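Home | Guides | Packing | Safety | Contact
Print this page | E-mail this page

How to share a cord packing table with a robot arm
by Vasylyna Sirko

At Wetley we pack power cords in boxes for the Sorden line. In September one arm came to our table, and I wrote these steps for the people who work beside it.

1. Prepare the cords. Fold each cord in even loops and close it with one cable tie, a little below the middle. If the tie is too low, the loops open wide and the fingers can miss them.

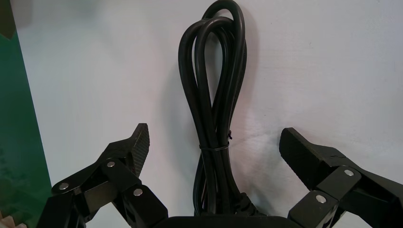
Press the tie firmly, but do not cut the jacket. A cord with a damaged jacket goes in the reject bin, also when the damage is small.

2. Set the boxes. Open the flaps fully and bend them to the outside. Keep your hands away from the table until the arm is in its rest position. One box takes 38 cords, and we fill 8 boxes before the break.

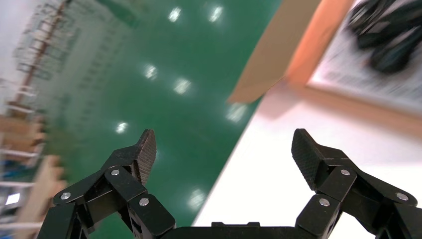
Do packers lose their place when the arm starts?
At our table the three packers stayed. Two of them now do the tying and checking, and the third changes boxes and writes the stops in the log. It is less lifting, but more watching, and some people get tired from this in a new way. Please change places every hour.

3. Check the grip. The fingers should hold the bundle under the tie. When the bundle turns, press pause and call the shift leader.
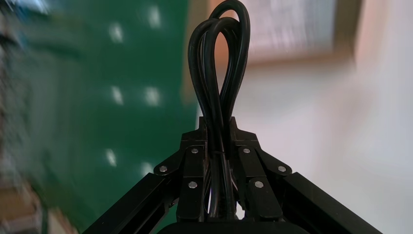
4. Write every stop in the log, with the time and the reason.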